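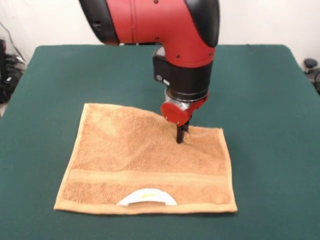

How do I get candle wax out of an altar cloth?

Let it harden, then lift off what you can with a dull knife. Lay the cloth between two sheets of plain brown paper and press with a warm iron, no steam. Change the paper when it stops picking up wax.

Colored candles leave a stain after the wax is gone. Dab it with rubbing alcohol, testing a corner first, and rinse in cool water.
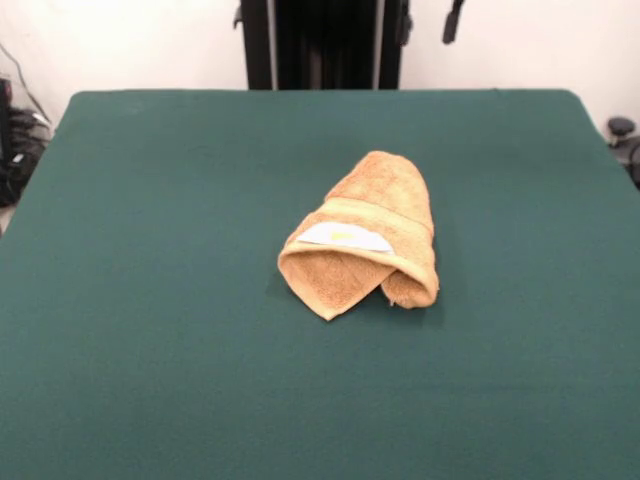

Wash the cloth by itself after that, without fabric softener. Communion linens are a separate job. At our parish in Hevov they are rinsed by hand first, and that water is poured on the ground outside.

Iron linen while damp and roll it on a tube to store it. We had 4 cloths to redo last November from fold marks.

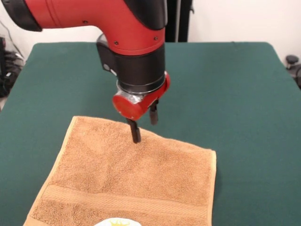 Tan terry towel on a green tabletop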